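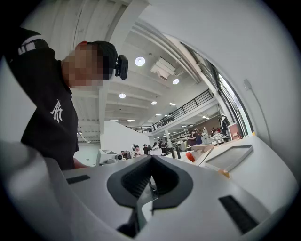 The fault that cost the Cunddale shop most of June was a screw. It lived inside the hand-held gripper the company calls the Tostar, a white-and-gray shell with a ridged black rubber notch in the middle, and it had one job, which was to keep the two jaws agreeing with each other. On a Wednesday, 2 hours into a shift, it stopped doing so. The jaws kept closing. They just closed a little to the left.

The software, named Kustura by someone who has since left, noticed nothing. It logged 3,296 grasps that month and marked every one of them good. A contractor from Song finally played back a batch and saw cartons being pinched by one corner, like a dead mouse.

Cunddale threw out 2,000 recordings and kept the rest under what its report calls "review." The report runs to 112 pages. The screw comes up on page 9, after a long section on badge access.

The repair was a drop of thread locker and a paint mark across the screw head, so that anyone picking up the tool can see if it has turned. Operators now check the mark before each shift and sign a sheet. The sheet has already been revised twice.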